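The Pink Pile, and other news from the back office

Hello again! If you've walked past our door this month and wondered why there was paper on every flat surface except one, it's because I finally started on the invoice request forms. You know the ones. Somebody wants an invoice issued, they fill in the pink sheet, the pink sheet goes in a tray, and then (in theory) it gets filed. The tray got full sometime in spring. Then we got a second tray.

Katherine Ccori did the tally for me before we began, bless her, and came back with 2,659 sheets. I had told everyone 3,000, so I'm counting that as good news. A big chunk of them go back to the Proltbridge job, when we were sending out invoices practically every afternoon, and the rest are a mix of Lindar, Pavlović and a whole lot of one-time customers I'd forgotten we ever had.

So the white table got cleared off, I put the kettle on, and we got going one sheet at a time.
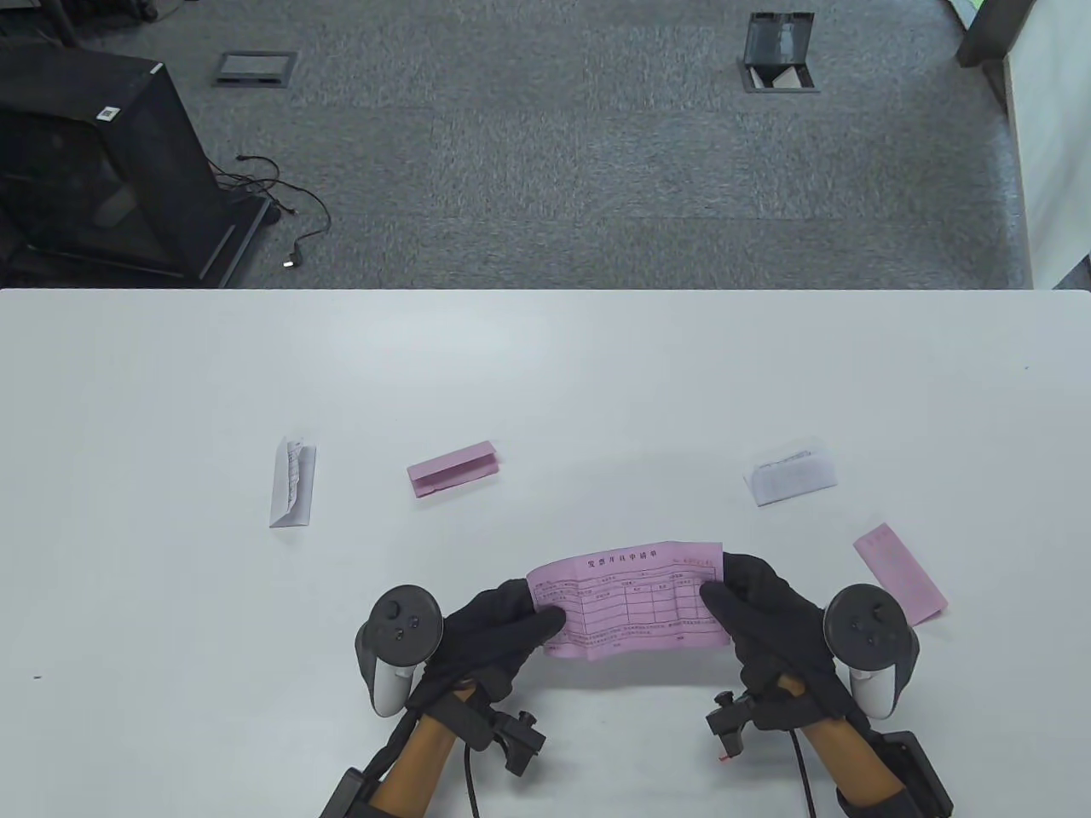

One of the pink invoice application forms, with its serial number in red near the top right corner.

My system is pretty simple and I'm a little proud of it. Pick up the sheet, find the serial number, say it out loud, put it on the right stack. The saying it out loud part was Katherine's idea and I thought it was silly for the first ten minutes, but it really does stop you from drifting off and putting a Lindar in with the Pavlovićs. The paper is thin and it crinkles if you so much as look at it, so go easy, and please don't try to smooth a form out with the side of a stapler. (I tried. It tore, and I had to tape it.)

The other thing I'd tell anyone doing this at home with their own paperwork is to keep the table bare. I mean it! No mugs, no phone, no "I'll just set this here for a second" folder. When I had three or four piles going at once I kept losing sheets underneath other sheets, and I spent most of one morning hunting for a form that was under my own elbow.

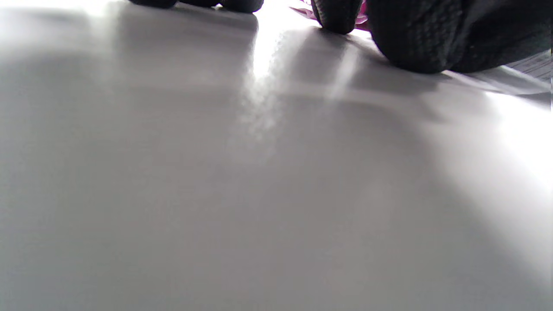
Once I went down to one pile in and one pile out, it went so much faster. I also moved the paper clips to the windowsill, where they can't get mixed up in things, and Georges Harb lent me a box of 24 hanging folders that he says he doesn't need back. I'm holding him to that, in print, right now.

We've got the oldest ones boxed already. Iluvov is next, and after that it's the odds and ends, which I'm saving for a day when there's cake.

Now, a few of you have asked if you should keep using the pink forms at all. Yes, please! Fill in every box you can, write the customer's name the way it should look on the invoice, and drop it in the new tray by my desk. I'll go through that tray at 5 every afternoon, before it has a chance to turn into another mountain.
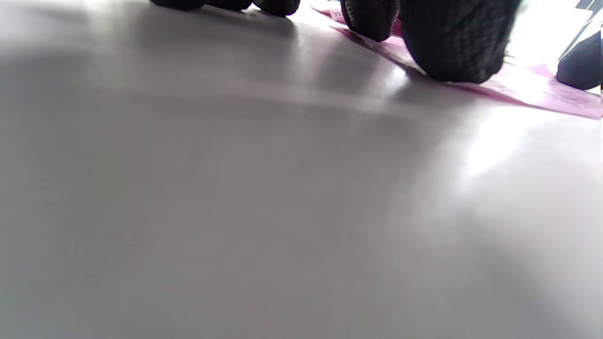

Can You Spare an Hour?

I'd love some company for the last few boxes. You don't need to know anything about invoices, you just need to be able to read a number and put up with my radio. Mornings are best, and the coffee is on me. Stop by the back office or leave me a note in the tray (the new one, not the old one, or I'll find it next December).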